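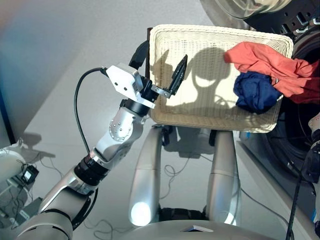 Laundry room automation at Trornham: where we are

Employee newsletter, November 22, 2023

The robot in the Trornham laundry room has moved past setup and is now taking a share of the daily loads. Many of you have asked what it does, what it doesn't do, and what it means for the people who work there. Most of the answers are below. A few things are still undecided, and those are marked as such.

What the robot does now

The job it was brought in for is the one at the front of the washer: getting clothes from the basket to the drum and from the drum to the basket. It holds the wicker basket up at the level of the washer door and works with a gripper on each arm. It handles one garment at a time. If two pieces are tangled, it is meant to put them down and try again, and if that fails it stops and calls for a person.

It does not sort. Sorting is still done by hand at the long table, and that will stay the same through the winter. It does not choose the wash program, measure detergent or treat stains. It does not iron or fold. The Oyewole site has been trying out a folding setup, and we will hear from them when they have something to report. For now, folding belongs to the same people who have always done it.

Why this task

When Hanton looked at our injury reports, the complaints were mostly shoulders, wrists and lower backs, and most of them came from the washers. The doors are low. A person on a full shift bends down, reaches in, pulls against the weight of the wash, and turns with it. We log up to 300 garments through that room on a busy day, and before the robot every one of them went in and came out by hand.

Some staff suggested raising the machines instead. We priced that. The floor drains and water lines would have had to move, and the room would have been closed for much of December. It is still on the list for the next renovation.

What changes for the crew

The number of positions in the laundry room is not changing. What changes is how the shift is divided. Until now, each person followed a load from start to finish. Under the new schedule, one person per shift is assigned to the robot and the others work the sorting table, the dryers and the folding area. The robot assignment rotates, so that no one spends a full week on it.

The person on the robot has these duties:

Bring the sorted basket and set it in place before starting a load.
Check pockets and close zippers. This has always been part of sorting, but it now gets a second check at the machine.
Close the washer door, pick the program and start it.
Answer stops. When the robot can't get hold of a piece, it waits until someone clears it.
Write down each stop in the log, with the kind of garment and what was done about it.

The last item is the one people forget, and it matters a good deal to Nangate, the company that maintains the software. They read the log every evening. In the first stretch we had 131 stops. In the stretch after that, of the same length, we had 97. That is better but still more than we want, and the crew has said plainly that frequent stops break up the rest of their work.

Fabrics that give trouble

The log shows a pattern. Smooth shirts and plain cotton go fairly well. Heavy knits, ribbed cloth and anything with a loose or fringed edge take longer. Thick fabric bunches up and gives the gripper several layers to close on when it only needs one, and loose threads can catch. Small items are a different problem, and socks still go in by hand. Please put them in a mesh bag at the sorting table.

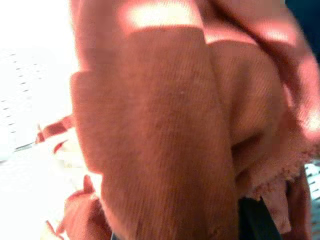

Should frayed items be kept out of the robot's basket?

Leave them in unless the threads are long enough to wrap around a finger. Anything worse than that goes in the hand-load bin next to the sorting table, with a repair tag on it so that it gets mended before it comes through again.

Training

Every member of the laundry crew gets 2 paid training sessions before taking a turn on the robot. The first covers the stop button, the floor markings and how to clear a garment safely. The second is done during a regular shift with a trainer standing by. You do not need any computer background. The controls that the crew uses are on one screen, and the text on it has been rewritten after several people said the first version was hard to follow.

Staff from housekeeping and the kitchen who drop off laundry don't need the training, but they do need to stay behind the yellow line while the robot is working. Please leave your bags on the rack inside the door. If the rack is full, ask someone on the crew where to put them.

What the crew has told us

We held an open meeting in the break room and took notes. The comments were mixed. Several people said their backs feel better at the end of the day. Others said that watching a machine work is tiring in its own way, and that the turn on the robot feels long. The turns have been shortened as a result, and there is now a stool with a back at that station.

There was also a question about pay. The robot assignment is currently paid at the regular laundry rate. The crew has asked for it to be treated as a machine operator's job, with the rate that goes with that. Management has the request and has promised a written reply in December. We will print it when it comes.

One more point came up more than once - speed. The robot is slower than a practiced person at loading. The schedule takes this into account, and no one's daily target has been raised because of it. If you are being asked to make up for time lost at the robot, tell your supervisor or bring it to the next open meeting.

Still undecided

Whether the night shift will use the robot.
Whether a second one will be ordered for the Oyewole site.
Where the hand-load bin should go for good. It blocks the cupboard where it is now.

Comments and corrections can be left in the newsletter box by the time clock. Log sheets go in the blue folder at the sorting table, and blank ones are in the drawer underneath.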